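4.2 Starting capital and first customers

By Dayana Zavala
Thursday, April 11, 2019

The founder of Hiver, a small soup kitchen business in Skenesdale, told us that she began with savings from two restaurant jobs. She did not ask a bank. In her opinion the bank would want a long history of sales, and she had only a market stall and one borrowed stove.

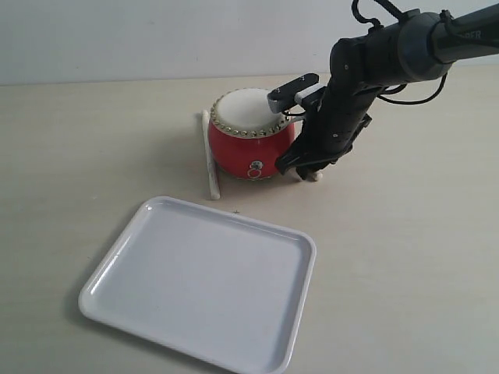 Her first regular customers were office workers who came on foot at noon. She wrote their favourite dishes in a notebook and changed the menu every week. Of the 200 meals she cooked in the opening week, most went to people who already knew her from the restaurants. This agrees with what we heard from the owner of Solís, a bakery which opened in July of the same year.
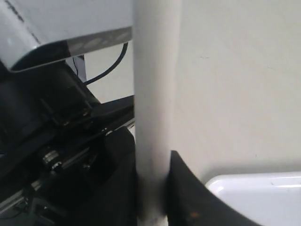
Both owners spoke about labour as the hardest cost. At Solís the four employees are all relatives, and the owner recognized that this made it difficult to speak openly about wages. At Hiver the founder worked alone until she was too tired to continue, and then hired a former colleague. 

Figure 2. Robot gripper beside a red toy drum and two drumsticks.
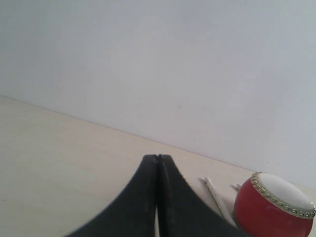
4.3 Leaving the second job

Neither owner left paid work at once. The founder of Hiver kept her evening shifts through the first winter, and she still regards this as the right decision.

Last updated: July

Comments

nendau: Did you ask them also about rent? In my town it is worse than wages.

Skenesdale reader: I used to buy the lentil soup at noon. Good to see it in a study.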